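Riscombe packing hall automation

The Riscombe packing hall automation was a program of changes at the Riscombe housewares plant, in which robot arms took over most of the picking and boxing of finished goods. The plant is operated by Grornell, a maker of kitchen and garden items. The first arms went to work on the hall floor in July, after a long period in which the tasks were tried out in computer simulation. The program is known mainly for its effect on job grades and shift patterns at the plant, which were later copied at the company's Pelupessy warehouse.

Background

Before the change, packers at Riscombe worked at fixed benches. Each packer took an item from a tray, checked it for damage, wrapped it and set it in a carton. The hall employed 1091 people across all shifts. Items with handles, lids or rounded sides were packed by hand in every part of the hall, and the older carton machines were used only for flat goods.

Wrist and shoulder complaints were common among the packers. A report written by Chrysoula Spanos, then the plant's safety manager, found that the bench height suited few of the people who worked there and that the heaviest lifting came at the end of each shift. The report recommended adjustable benches. Grornell bought a small number of them and began looking at robot arms in the same year.

Simulation and training

The control software was supplied by Grisuvton, a robotics contractor. Its engineers built simulated work areas and ran grasping tasks in them before any hardware was moved into the hall. Smooth, rounded objects and objects with thin handles received the most attention. A two-fingered gripper can slide on a curved surface, and a handle that swings or bends changes the way an item must be approached. 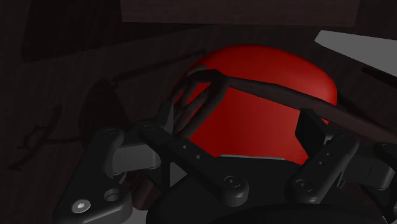
Packers took part in this stage from the second month. Eldana Jemal, a senior packer, was released from bench work to review simulated grasps and mark those that would scratch or dent a real item. She was later joined by three colleagues, making a review group of 4. Grisuvton had planned to use only its own staff for the reviews. The contractor's project lead, Elīna Vaher, wrote in a trade newsletter that the packers rejected many grasps her team had scored as good, most often for pressure placed on painted surfaces.

The group's notes were kept in a shared log, which reached 3216 entries by the time the first arms were installed. The log is still used to train new operators.

Changes to work

Bench packing was reduced in steps. Packers were offered one of two new jobs. A cell operator watches over several arms, clears dropped items, changes finger pads and restarts the line. A finishing packer handles orders the arms do not take, including mixed gift sets and returns. Both jobs were placed one pay grade above bench packing.

No packer was dismissed under the program, but posts left empty by retirement or resignation were not filled, and the hall grew smaller over time. The temporary workers hired each year before the winter holidays were no longer called in. Many of them had come back every season, and the loss of this work was felt in the town.

Cell operators reported fewer wrist complaints than bench packers had. They also reported more eye strain and long stretches with little to do, broken by several alarms at once. Some said they missed talking across the benches, as the new cells stand far apart and are fenced. A rotation was brought in under which an operator spends no more than two hours at a cell before moving to finishing work.

Labor agreement

The terms of the program were set out in an agreement signed on Tuesday, May 4, 2021. Fuad Alemneh negotiated for the workers and Zewditu Mersha for the company. It gave each packer paid training time, barred the use of robot cell data to rate individual operators, and required notice before any further cell was added.

The second of these terms was disputed within a year. Supervisors had been using restart times from the cells to draw up shift lists, and the workers' side argued that this was a form of rating. The company stopped the practice and removed operator names from the restart records.

Pelupessy warehouse

Grornell extended the system to its Pelupessy warehouse, which handles 1195 product lines, many of them made elsewhere. The arms there cover a smaller share of the work. Cartons arrive in uneven condition, and staff open and sort them by hand before the goods reach a cell. The operator grade and the two-hour rotation were taken over from Riscombe without change.

Related articles
Bench packing
Cell operator
Grisuvton
Grornell labor agreements
Job rotation
Pelupessy warehouse
Simulated grasping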